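Session 6: The Hanov two-arm sorting kit

Cornen sells the Hanov as ready for work out of the crate. Read section 31 of the manual before you believe it. Orysia Savchuk will take the lab; bring your own patience.

Your trial load is knives, with three coloured bins to put them in. The brochure prefers sponges. Look at how the handles cross in the middle of the table — one gripper is already down among them, the other still open over the gold ones.
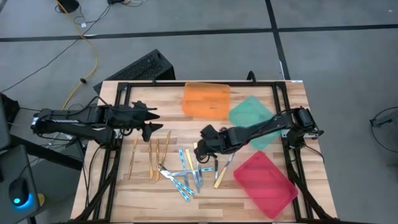

What to hand in

One page on whether you would buy it. Quote fault code 844 if you meet it, and you will. Copying the brochure earns no marks.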